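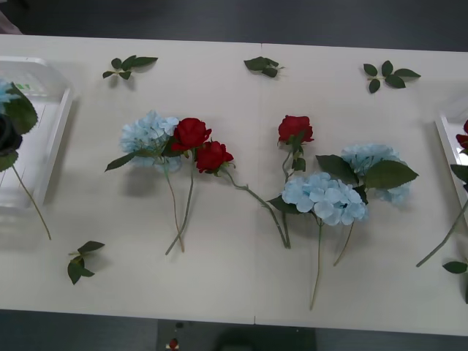
Jistine wrote back after the first release to ask why we would test grippers on fake flowers at all, when foam blocks are cheaper and everybody already has a box of them. It's a fair question, and it deserves a proper answer at the top of this README!

Foam blocks are kind. You close on them, they squish a little, and almost any finger pad comes out looking good. An artificial rose or hydrangea has a long thin stem that rolls, a wide head that hides the best place to grab, and leaves that snag on whatever is lying next to them. We wanted something that would pull the two grippers apart in the numbers, and this did it.

## What's in Sidstead Stems

- **977 pick attempts**, each with overhead video and a gripper log
- **Two grippers:** the Lindholm parallel jaw and the Cevham soft two-finger
- **Items:** red roses, pale blue hydrangeas, a nearly black rose and small leaf sprigs
- **13 layouts**, all on the white table, with a plastic tray at each side

The camera stays put for the whole set, so you only need to load the calibration once (it lives in `calib/overhead.yaml`).

## How we scored it

A pick counts if the stem clears the table and is still held after 3000 ms. Anything that drags a neighbor along goes in as `multi`, even when the drop-off is perfect. We argued over that one for a good while, and you're welcome to regroup those rows if you see it differently.

## Known issues

- The Lindholm ran at 80 percent closing speed in every layout, so please don't compare cycle times between grippers.
- White trays on a white table are hard on simple color masks. Use the tray outlines in `masks/` if you get stuck.
- Leaf sprigs share one label, whatever their leaf count.

Corrections are very welcome, and layout 4 could use a second pair of eyes on its labels.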